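**Nota de prensa** · 25 de enero de 2022 · Para publicación inmediata

# Kesadano presenta una guía para la ropa que ya no está limpia pero tampoco sucia

La firma de organización doméstica Kesadano publica hoy *Clulla*, una guía gratuita dedicada al asunto que más discusiones provoca en los pisos compartidos, por delante de la calefacción y del último yogur: qué hacer con el montón de ropa.

El texto, de 6 capítulos breves, parte de una premisa modesta. La mayoría de la gente tiene cesto. Lo que falta es un acuerdo sobre lo que significa estar dentro de él. ¿Una camiseta usada cuatro horas cuenta como sucia? ¿Y la que se probó alguien y descartó con desprecio? *Clulla* propone respuestas y advierte, ya en la primera página, de que no todas gustarán.

«Llevamos años vendiendo cajas, divisores y etiquetas, y la ropa sigue acabando en la silla», reconoce Princess Villanueva, directora de contenidos de Kesadano. «Decidimos escribir algo que asumiera la existencia de la silla.»

La guía se ha preparado con el estudio Holub, cuyo responsable, Ľudovít Skála, defiende el cesto abierto, de paredes perforadas y a la vista de todos. «Una tapa es una invitación a olvidar», sostiene. También recomienda dejarlo en el suelo, junto a la pared y lejos de la puerta, donde tarde o temprano alguien lo pateará.

El capítulo más polémico trata del doblado. Tres de los cuatro lectores que revisaron el borrador pidieron suprimirlo. Se ha mantenido, con una nota al pie conciliadora.
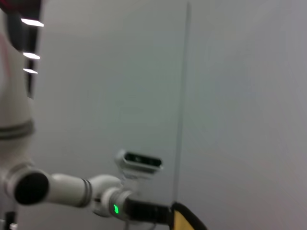
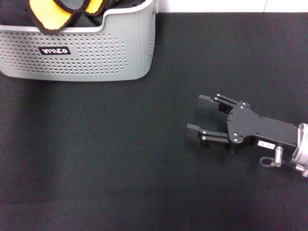 *En la segunda imagen, tela negra y amarilla en un cesto gris.*

*Clulla* puede solicitarse sin coste en las tiendas Kesadano y en los puntos de recogida de Soner. En octubre llegará una segunda entrega, centrada en los calcetines sin pareja, para la que la empresa admite no tener todavía ninguna solución.

**Sobre Kesadano**
Kesadano diseña productos y materiales para ordenar la casa. Cuenta con 8 empleados y un almacén que, según fuentes internas, está pendiente de ordenar.

**Contacto de prensa:** Princess Villanueva, departamento de contenidos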